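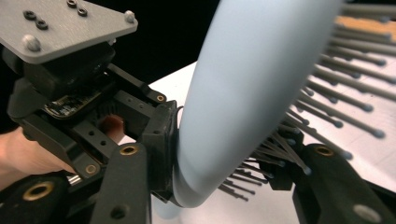
5. Recording demonstrations with the hand-held gripper

This section applies to the Nirura gripper with the Gedine fingertip pads fitted. Complete the calibration in section 4 before you start. The method learns grasp force and tool path from the same recording, so both data streams must be running throughout.

5.1 Before recording

1. Check that both fingers open and close freely over their full travel.
2. Check that the pad cable is seated and has enough slack to follow the finger.
3. Start the Pranska logger and wait until the pad reading is steady.
4. With the fingers open and touching nothing, press Zero.

CAUTION: Keep fingertips clear of the linkage while the gripper is closing. Hold the tool by the base only.

5.2 Recording a grasp

1. Hold the gripper still for 3 seconds. The logger uses this interval to align the camera and pad clocks.
2. Approach the tube from the side and close the fingers until the pad lies flat against the wall.
3. Move the tube along the planned path at an even speed.
4. Set the tube down, open the fingers and press Stop.

Note: Fast wrist movement blurs the background in the camera stream. Moderate blur is acceptable — the pad data are not affected — but repeat the take if the edge of the tube itself is smeared.

Note: Curved tubes tend to roll between the fingers. If the pad reading jumps during a lift, mark the take as "slip" and keep it. Slip takes are used in training.

5.3 Size of the data set

The Grewal baseline was trained on 673 takes, of which 127 were marked as slip. Adding takes beyond 1,000 gave no measurable gain on curved tubes. For a new object, keep the share of slip takes close to that of the baseline.

5.4 After recording

1. Copy the session folder before closing the logger.
2. Repeat the zero reading. If it has drifted beyond the limit in table 4, discard the session and recalibrate.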